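Last updated: April 16, 2024

Worktop wiping, second go. Hjørdis Engström wants the Pratus cloths written up as streak-free. I'd hold off. The pink one bunches under the hands, and I doubt a bunched cloth lifts grounds; more likely it moves them along.

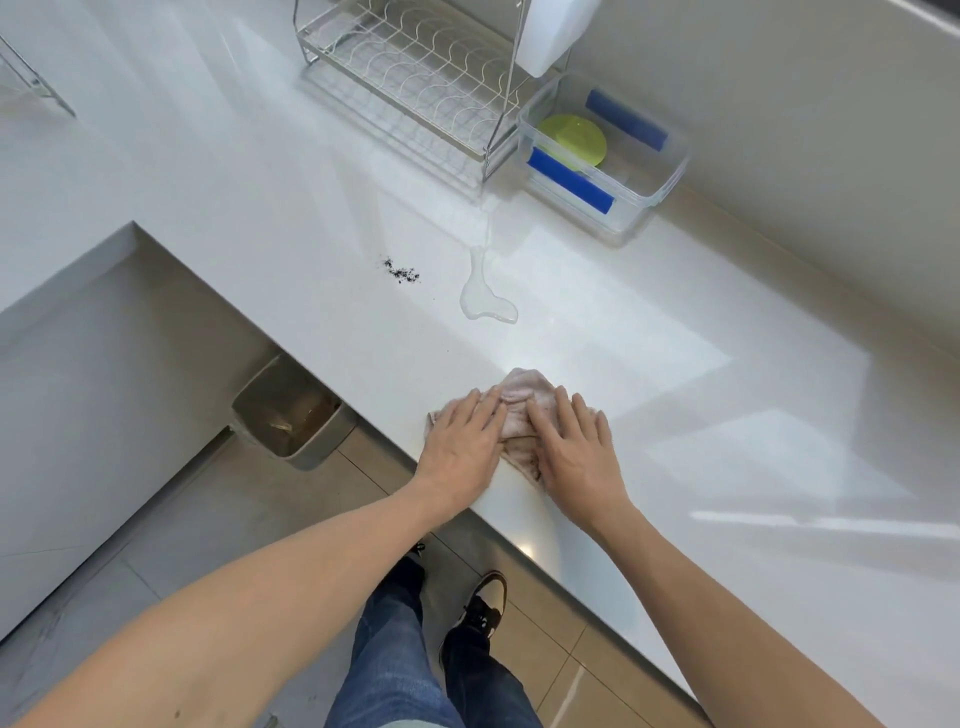

Viklund's sheet says leave 20 minutes before judging the finish. Why 20? No source given. I'd also like the rack shifted before each wipe, or we're only testing the easy bit.

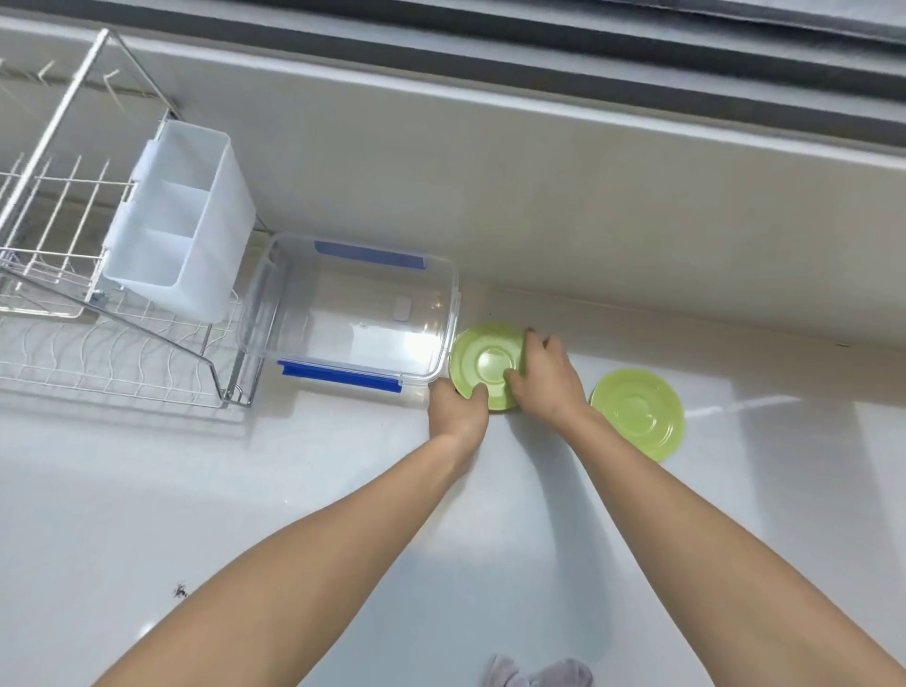 Saucers and clip box to go back in the same spots each time, please. Ask Bralthorpe for 2 plain cotton cloths to compare.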